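**Chain goes slack then tight again after adjusting, is it done for?**

Trekstead riders' help board, Sep 13, 2018

**ovden_rider**

Hi all! I've got an older 400 twin that I bought in January, and I've been having a lovely time with it apart from the chain. I set the slack by the manual, roll the bike forward a little, and suddenly it's tight as a banjo string. Roll it some more and it's droopy again. I've cleaned it and lubed it (twice, because I felt bad for it) and put on 174 miles since, with no change. Can I live with this for the rest of the season, or do I need to open my wallet?

**gredo_garage**

Oh, I know this one well, and I'm sorry to say it's your wallet. What you have is a tight spot, meaning the chain has worn unevenly along its length. Put the bike on a stand, turn the rear wheel slowly by hand with the engine off, and measure the slack in 4 or 5 places. If it changes a lot, the chain is finished.
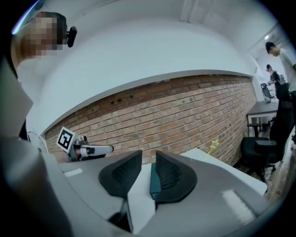 While you're down there, have a good look at the sprockets too. Hooked or pointy teeth mean they should go at the same time, and to be fair I'd change both of them anyway, as a new chain on old sprockets wears out awfully fast. Until the parts come, set your slack at the tightest point and never at the loosest, or you'll be loading up the output shaft bearing. I wouldn't plan any long trips on it, either. I did that once on my old tourer and spent the whole ride home listening to it grumble at me!

**nasr_on_two**

Mine did this and I just kept lubing it, went fine for ages. But yeah, probably replace it.

**ovden_rider**

Thank you both! Measured it tonight and it's all over the place, so I'm ordering a chain and both sprockets. Do I need a rivet tool or is a clip link okay on a 400?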